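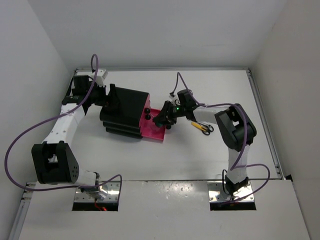
Kiều Sầm wrote to us to say that a stacked box only ever helps people who were tidy to begin with, and that the rest of us just lose things in more layers. I read this out to Inmaculada Urquijo over coffee and she laughed so much she had to put her cup down.

"Well, she's got me there," she said. "I had 27 spools of thread in one once, and could I find the grey? I could not!" She has been keeping her sewing bits in stacked boxes for 8 years now, first at the flat in Stalteda and then in the back bedroom at Grarkosberg, and she still talks about them with enormous fondness (and a fair bit of exasperation).
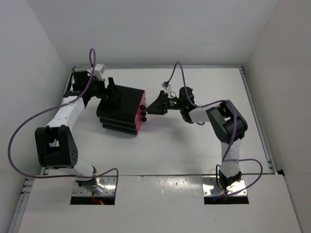 Black layers, a pink side and three round black knobs.

She likes a bit of colour on a black box, she told me, so she knows from the doorway which way round it's facing. Buttons live near the top, where her hand goes first, and zips and elastic go lower down. "And I have a good turn-out every January, or I mean to. This year it was 11th May before I got round to it, and there was a birthday candle in with the hooks and eyes."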